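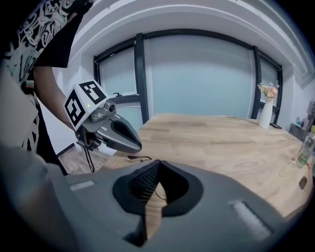 Gripper with marker block, cable hanging free below

Search this board Search Advanced search

Low-voltage and cabling > Alarm and intercom circuits

Screened or unscreened pair for a long intercom run

Corina Ilie
We are replacing the intercom at Statia, a two-storey office building with a separate gatehouse. The existing cable is an unscreened pair and has been in the ground duct for many years. The new door panel is a Stellix unit, and its installation sheet permits either screened or unscreened cable without stating a preference. The duct is shared with the supply to the gate motor. I should be grateful for members' views on whether screened cable is warranted before I place the order in January.
3 replies follow

Huia Treloar
In my view it is not warranted. A twisted, unscreened pair will serve for speech at this level, and a screen which has been badly terminated will cause more trouble than having none. I would put the money towards a second duct. The mains supply to the motor ought not to share a duct with the intercom in any event, unless the cable insulation is rated for the higher voltage.

Lăcrămioara Bucur
I must disagree with the first part of the above. We maintained a similar installation for Pană, where the pair ran beside a motor supply for 50 metres. There was a steady hum on the handset whenever the gate was moving. Screened cable, earthed at the panel end only, removed it. I accept that poor termination is common, but that is a matter of workmanship and may be put right by inspection.

I agree entirely about the duct.

Huia Treloar
Was the original cable at Pană twisted? Two parallel cores would account for the hum without any reference to a screen.

Lăcrămioara Bucur
It was not twisted. I concede that we changed both things at once, and I cannot say which of them made the difference.

Ruxandra Ene
May I ask members to consider the conductor size as well. The original question concerns the screen, but on a long run the voltage drop to the lock release is the more frequent cause of complaint. Speech will tolerate a thin core. The release will not, and it is usually blamed on the lock. The correct course is to run the release on a separate, heavier pair and to measure the voltage at the far end with the release operating.

Tamara Sandu (moderator)
Two posts concerning prices have been moved to the Suppliers section. Members are reminded that questions of mains separation should be confirmed with the electrician responsible for the site.

Corina Ilie
Thank you all. I have spoken to the electrician, who will not allow the shared duct to continue - a second duct will therefore be laid. On that basis I intend to order unscreened twisted pair for speech and a heavier pair for the release. The gatehouse end will be tested before the duct is closed.

Lăcrămioara Bucur
That is reasonable, although I should still have specified the screen. Please leave a draw cord in the new duct.

Share this thread
2 shares 2000 views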